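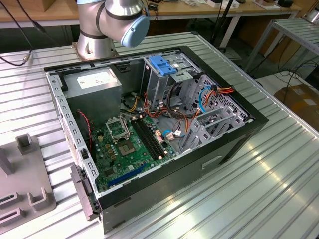
Desktop computer on its side with the side panel off.

Home | Yard Notes | Sea Trials | Hull and Deck | Machinery | Archive | Contact

February
Entered by the Machinery Section, Lorport Yard

Subject: port shaft vibration, motor yacht Liken

The yacht was taken over from the afloat berth in the morning and brought into the covered basin. The owner's complaint, as passed to this section, is a steady shake felt through the saloon floor on the port side when the boat is run at cruising speed. It is said to fade at low speed and to be stronger with full fuel tanks. The starboard side is reported to be smooth at all speeds. The engine log shows 153 hours since the last full service, and no grounding or rope in the propeller has been entered in the deck log over that period.

The propellers were removed and checked at the last haul-out. The sheet from that visit is in the job folder, and both propellers were passed without correction. The section therefore decided to begin with the shaft line and the engine mounts and to leave the propellers until the boat is next out of the water.

Work was carried out afloat. Shaft alignment taken on the hard is not accepted by this yard as a final reading for a hull of this length, and colleagues are asked to keep to that rule even when the schedule is tight. The boat had been afloat overnight before any reading was taken. Fuel and water were left as the owner had them, and the tender was left on its chocks on the swim platform. The levels are written on the inside cover of the job folder.

Coupling. The eight bolts of the port coupling were marked with paint, loosened in order and drawn. All were found tight. One had light rust under the head and has been put aside for replacement. The flange faces were cleaned with a soft pad and wiped down. There was a thin line of old paint on the lower edge of the gearbox flange, which had been trapped between the faces at some earlier assembly. It was scraped off. The section does not believe that this alone would account for the complaint, but it would have spoiled any reading taken over it.

The shaft was supported by hand and by a padded sling while the flanges were brought together. The gap was read with feeler gauges at top, bottom and both sides, the shaft was then turned a quarter and the set was taken again. The gap was wider at the bottom in every position of the shaft. Since it did not follow the shaft as it turned, the fault was put down to the position of the engine, and the shaft itself was passed as straight for the time being.

Mounts. The port engine sits on Rakitz rubber mounts. The forward pair stood at their normal height. The two after mounts had settled, the outboard one more than the inboard. The rubber of the outboard mount was soft to the thumb along its lower edge and had a dark, swollen look. Diesel had been lying in the tray beneath it. The source was traced to a weeping joint on the fuel return line, above and slightly forward of the mount. The joint was remade with new washers and wiped dry, and a clean sheet of paper was laid in the tray so that any further drip would show.

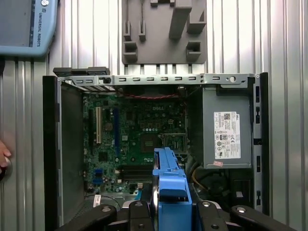 Kariuki replied by message before noon that the after mounts ought to be changed as a pair, and that the forward mounts should go in the same order if the owner will agree to it. The view given was that old and new rubber on the same engine will settle at different rates, and that the yard would be asked to align the shaft a second time before the end of the season. The message also asked that the part numbers be read from the mounts themselves and not from the build list, as the list for this hull has been wrong before.

The section accepts the point on part numbers. The outboard mount was wiped down and the number on its base did differ from the build list in its last figure. The figure on the list belongs to a stiffer mount. Stores has been told, and the list has been corrected in pencil until the office can issue a clean copy. As to the forward mounts, the matter has been sent to the owner for a decision. The section has recommended the full set but has no grounds to insist on it.

After lunch the after mounts were changed. The engine was lifted at the after end with the chain hoist from the overhead beam, only as far as was needed to free the studs. The exhaust bellows were watched throughout and the cooling hoses were slackened first. The beds under the mounts were sound and dry once cleaned, with no cracking in the paint around the bolts. The new mounts were set to the same thread height to start with and the weight of the engine was let down on them slowly. They were left to stand under load while the sea strainers were opened and cleaned. The port strainer held weed and a quantity of small shell, and its lid seal was flat and has been renewed.

Alignment was then taken up on the mount nuts. The after end was raised first, then the engine was moved slightly to port with the side screws. The readings came inside the builder's limit on the third attempt. The nuts were locked, the readings were repeated, and a small change was found at the top of the flange, caused by the locking of the outboard nut. This was allowed for and the whole set taken again. Final readings are entered on the alignment sheet with the initials of both fitters.
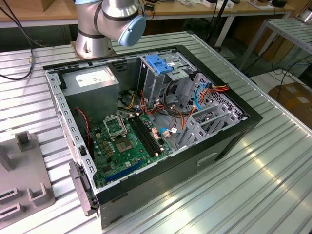 The coupling was closed with the marked bolts in their own holes and a new bolt in place of the rusted one. All were brought up in stages, crosswise, to the figure on the card. The shaft turned freely by hand with no tight place. The shaft seal was checked and its hose clips were tightened by half a turn.

A short run was made inside the harbor limit in the last of the daylight, at no more than five knots. This was done to check for leaks and for temperature at the shaft seal. The paper in the tray was still clean on return. No shake was felt, but none would be expected at that speed, and the run must not be entered as a sea trial.

Items carried forward:

Full sea trial at cruising speed, with the owner's representative aboard if available. Readings to be taken at the saloon floor, at the port engine beds and at the stern gland, on both straight courses and turns.

Alignment to be read again after the trial, before the boat leaves the yard.

Owner's decision on the forward mounts.

Starboard mounts to be looked at with a lamp and mirror. They were not disturbed on this visit, and the build list may be wrong for that side as well.

The old after mounts are tagged and on the lower shelf in the machinery store. They are not to be thrown out until the report has been sent.

Comments

Paint Shop: The old paint on the flange edge was probably ours. Couplings were not masked when that engine room was resprayed. They are masked now, and we have added a line to the job card.

Stores: A second pair of the after mounts is in stock. The forward type has to be ordered. Please let us have the owner's answer as early as possible.

Reader: We have the same model and the same shake, on the starboard side. Was the fuel tank level really of any importance to the reading? Ours was aligned with the tanks almost empty.

Machinery Section: It can be. The hull changes shape slightly with load, and we prefer to align with the tanks close to the level at which the boat is normally used. We suggest that you ask your yard what levels were written down on the day.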